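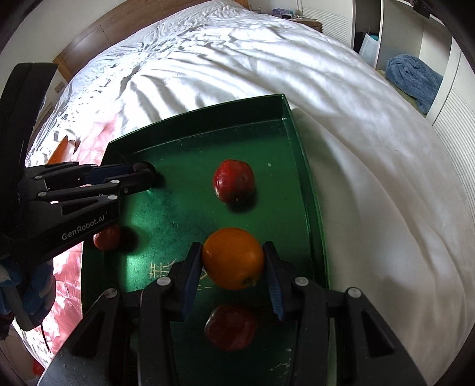 An orange and red apples in a green tray.

Zenlow brings fruit back to the reels with Skorkwood

Zenlow has put out another fruit slot. Skorkwood went live at Fikus and Swanepoel in July, and the studio is calling it "a bold new harvest" for the classic fruit machine. Players who have spent any time with the classic fruit machine may wonder where the bold part is.

The game has 5 reels and 20 paylines, with cherries, plums, lemons and bells doing the work they have always done. The wild is a tree stump. It lands on the middle three reels only and stands in for everything except the scatter, a wicker basket. Three baskets start the free spins, and wins in that round are multiplied by 2.

Zenlow's launch notes make a good deal of the top prize, given as 2,453 times the stake. That is an oddly exact figure and not a large one by the standards of recent releases. The notes don't say how often it is likely to be paid. They do say the game is "high energy", a phrase that appears in the first paragraph and again in the last, with no explanation either time.

There is also a feature called Root Pick, in which the player chooses from a row of covered crates and collects whatever is underneath. Zenlow describes this as a game of nerve. The help pages say the prize is settled before the first crate is opened, so it is hard to see what nerve has to do with it.

Skorkwood is the studio's 58th title. Several of the earlier ones also had a stump, a log or a hollow tree somewhere on the reels, and the background music here will sound familiar to anyone who played them.

Fikus is offering free spins on the game to new customers, with winnings to be wagered 3 times over before they can be withdrawn. Swanepoel has put it on the front page under "Hot Right Now", where it was sitting on the morning it launched, before many people can have played it.

Both sites carry a demo version which needs no deposit. Anyone curious about the stump can start there. Over 18s only; terms differ between the two sites and are worth reading in full.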